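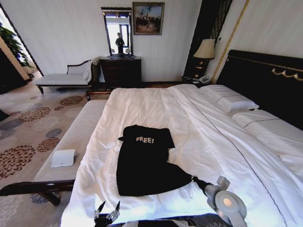 Um seguidor que assina Numex escreveu logo que camiseta em hotel se enrola, não se dobra, e que quem dobra perde metade da mala.

Olha, eu já fui do time do rolinho! Mas estampa grande no peito, tipo a FREE!, eu prefiro dobrar. Estica bem na cama, mangas pra dentro, dobra em três e pronto.

E a cama é a melhor mesa que existe num quarto de hotel. Só que antes eu dou uma ajeitada no edredom, senão a camiseta pega todas as ondinhas dele (edredom branco fofo é lindo e péssimo pra isso).
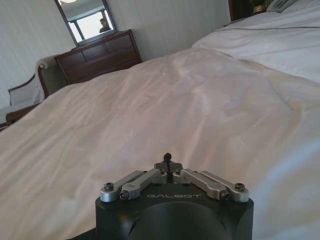

Puxo dos pés pra cabeceira, passo o antebraço e deixo os travesseiros por último. Cronometrei uma vez: 8 minutos, com pausa pra reclamar.
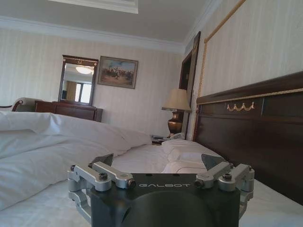
Lilville, novembro

Quarto 549, última manhã. Edredom todo amontoado de um lado e eu com check-out às 10. Regra minha: cabo à vista vai pra bolsa antes de qualquer roupa. Já deixei um carregador no 111 do Joden e nunca mais vi, snif

Ah, e abajur com base em forma de urna, quero um desses em casa!!
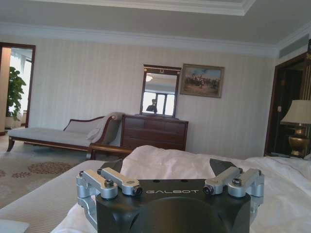
Depois sacudo o edredom uma última vez, porque meia adora se esconder ali dentro. Foi assim que achei o par da azul na terça.

Mala fechou sem eu sentar em cima. Amanhã conto dos sapatos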